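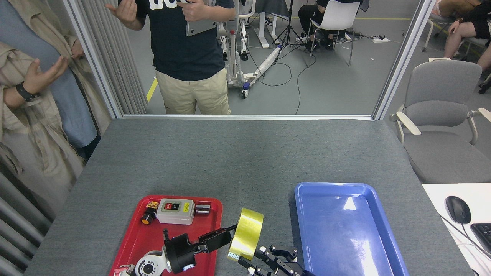 Man müsse schon ein bisschen verliebt sein in Rot und Ocker, sonst halte man es im Mischraum keinen Winter aus, hieß es neulich in unserer Frühstückspause, und wer einmal eine ganze Charge Umbra neu eingestellt habe, der sehe danach jede Hauswand mit anderen Augen.

Suchbegriff eingeben Suchen

Mitarbeiter/in Farbmetrik und Chargenprüfung (m/w/d) in Rirville

Wir von Golow stellen Eisenoxidpigmente und fertige Pigmentpasten her, vor allem für Putz, Betonstein und Kalkfarben, und wir suchen jemanden, der unser Prüflabor verstärkt. Wir sind 27 Leute, man kennt sich also, und wenn im Labor etwas nicht stimmt, geht man eben kurz über den Hof und redet mit der Mahlung (das klappt fast immer besser als eine E-Mail!).

Ihre Hauptaufgabe wäre die laufende Prüfung der Pastenreihe Hisa, die wir in Ansätzen bis 3.000 Liter fahren. Sie ziehen Proben, machen Aufstriche auf Prüfkarton, messen den Farbabstand zum Rückstellmuster und geben die Charge frei oder schicken sie mit einem Korrekturvorschlag zurück an den Dissolver. Dazu kommen Mahlfeinheit, Viskosität, Siebrückstand und pH-Wert. Ab und zu ruft auch ein Kunde an, dessen Pflastersteine zu hell geworden sind, und dann braucht es jemanden, der geduldig nach Zementsorte und Wasserzugabe fragt, bevor über das Pigment gesprochen wird.

Sie haben eine Ausbildung als Lacklaborant/in, Chemielaborant/in oder etwas Verwandtes, oder Sie kommen aus der Baustoffprüfung und haben Lust, sich einzuarbeiten. Ein sicherer Blick für Farbnuancen ist uns wichtig, deshalb gehört zum Kennenlernen ein kleiner Sehtest am Lichtkasten. Bitte machen Sie sich davor keine Sorgen, der ist rasch erledigt und danach gibt es Kaffee.

Die Stelle ist unbefristet, in Vollzeit oder zu 50 Prozent, ganz wie es in Ihr Leben passt. Gearbeitet wird in Tagschicht, Arbeitskleidung stellen und waschen wir, und zur Einarbeitung gehören 9 Tage in unserer Mahlanlage in Grecu, Unterkunft und Fahrt übernehmen natürlich wir. Beginn wäre im April, auf Wunsch gern auch früher.

Schicken Sie uns einfach ein paar Zeilen über sich, einen Lebenslauf und Ihre Zeugnisse, soweit Sie sie zur Hand haben. Bewerbungen nehmen wir bis zum 19.10.2021 entgegen, per Post oder über das Formular auf dieser Seite. Wenn Sie unsicher sind, ob die Stelle zu Ihnen passt, fragen Sie bitte trotzdem an, wir freuen uns wirklich über jede Nachricht!

Weitere Beiträge
Ausbildungsplatz Produktionsfachkraft Chemie
Staplerfahrer/in für das Rohstofflager
Hisa Ocker: neue Gebindegrößen
Pigmentpasten frostfrei lagern

Kontakt | Impressum | © Golow, Rirville | Nach oben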